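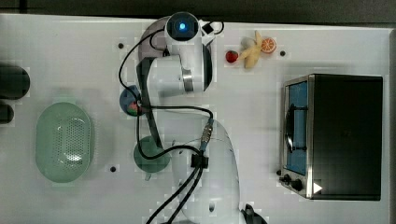
Week 9: Where street names come from

Last time we looked at rivers and hills, which tend to keep their names for a very long time. Street names are a different animal. They get handed out quickly, often by people who never lived on the street, and they can be swapped overnight. I love this topic, and I hope you'll be looking up at corner signs for the rest of your life!

Start with the oldest layer. In Masness, the small port we're using as our case town this term, the streets closest to the water have names that simply tell you what was there: Rope Lane, Salt Steps, Lower Market. These are called descriptive names. People said them aloud for generations before anyone painted them on a wall, so the spelling wanders all over the place on early maps. Salt Steps shows up as Sault, Salte and once, wonderfully, as Saint.

The second layer is commemorative. A street is named for a landowner, a mayor, a battle, a daughter. Zumberg Road comes from a family that sold its orchards for housing, and the short streets branching off it carry the first names of the children. Walk them in order and you get the whole family, oldest to youngest (the baby got a dead end).

The third layer is what Līga Sepp calls theme naming, and you all know it from newer suburbs. A builder needs 88 names by May and reaches for birds, trees or composers. It's easy to be snobby about these, but look closely. Themes have fashions just like baby names do, and you can often guess when a neighborhood was built from its theme alone. Try it on your own street before you check.

Some numbers to work with. The Masness street list in your reading packet has 2,012 entries. Of these, 652 are commemorative by Sepp's count. Think about what she includes: does Church Street honor a church, or just point to one? She puts it under descriptive. Samina Rana, in the second reading, argues the other way for any street laid out after the church was gone, and I go back and forth on it myself.

Renaming – we'll only touch on this today, with a full session to come. Memon Street was Station Street until the station closed. Older residents still use the first name, and so does one bakery on its paper bags.

For next time
Read Rana, all of it, including the footnotes (the footnotes are the best part).
Pick one street you know well and find its earliest name on a map. Bring a copy.
Khurram Ghauri has the map room key until 4:30 p.m.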